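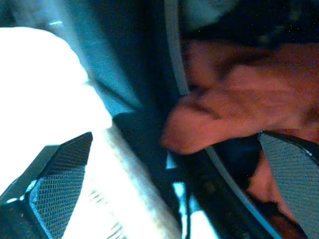 Wusura Household Workshop
Equipment Tips: Planning the Purchase of a Small Robot Arm
Tuesday, March 5, 2024

Members who intend to buy a robot arm for light sorting and tidying at home are advised to prepare a written budget before requesting a quotation. The tips on this page apply to bench and tabletop units only.

Start with the items to be handled
List the articles the arm will pick up in an ordinary week. Cloth, soft goods and rigid items place different demands on the gripper, and a seller should be asked to show each of them being lifted. Bring your own articles to the demonstration.

Price the fingers separately
Grip pads wear and should be entered in the budget as a running cost. Textured pads are suited to mixed household loads, but lint collects in the surface and must be brushed out. Ask whether the pads can be replaced alone or only together with the finger. The workshop keeps 2 spare pairs for each arm.

Allow for lighting
If the arm carries a camera, test it under the lamps you already own. Pale objects close to a bright lamp can lose all detail in the camera view. A shaded lamp or a matte bench cover usually corrects the fault at little expense. Set aside money for this before considering a better camera.

Plan the cable route
Measure from the outlet to the far corner of the bench and add slack for the full reach of the arm. Cables should be clipped away from any place where cloth is gathered or folded. Clips and a longer lead belong in the first order.

Compare quotations on equal terms
The workshop compared offers from Undier and Clindar last year. The lower offer left out the mounting plate, the spare pads and delivery, which together came to $700. Request that every seller quote on the same list of parts.

Hold back a reserve
Keep enough in hand for one repair visit during the first 3 months. The Pan bench plan, available at the workshop desk, includes a blank budget sheet with a line for this purpose.

Completed sheets may be left at the desk for review. Please allow two weeks for a reply.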